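Notebook, August, started 7.40am with tea

Second month of keeping the mood page at the back of this book, so I'm going to be brave and read it properly. I score the day out of ten at lunch and again before I leave, plus one line on why. Reading it all in one go was a bit of a shock! I'd have sworn I was miserable through the whole of the Calloway job, and the scores say I was mostly a seven. The grumpy days are the ones with three meetings and no bench time.

Money bit, as I promised myself I'd write it down. The Prollora rise works out at 1,158 a year after tax and I was thrilled for, what, a week? Then I was back to comparing myself with the Finport lot, who I've never even met. Meanwhile the walk home by the canal (free) gets a mention on nearly every good day.

Things I want to try until the next read-through:

1. Phone stays in the coat until ten. I managed it four times last month and liked all four mornings.

2. One hour at the bench before opening any messages, even if Dalen are shouting.

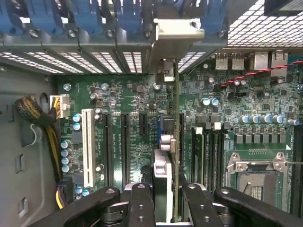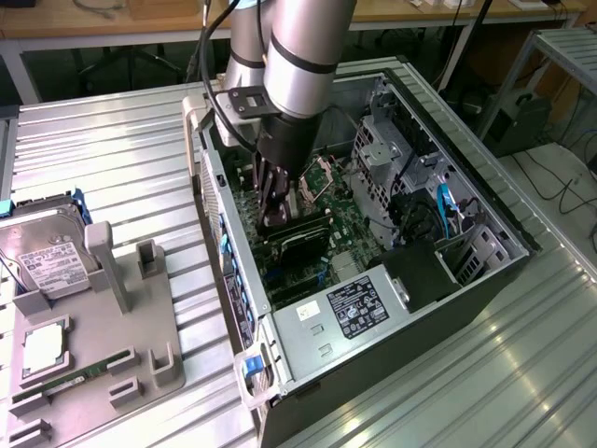 Expansion card and all, with the side off the tower.

3. Stop at half five. Properly stop, not "stop" and then read a report on the bus.

4. Walk at lunch. I've been getting about 2,000 steps on desk days and 3,480 on the best one, so the bar is low.

5. Write down one thing I enjoyed while it's still going on. I keep leaving it till evening, when I'm tired and everything looks grey.

Not sure the scoring itself is good for me, mind. Twice I caught myself knocking a point off because I felt I hadn't earned it, which is daft. Might try words next month. If anyone else reading this fancies keeping a page too, there are blank ones at the back, help yourselves.

Lunch: 7. Soup, sunshine, no meetings.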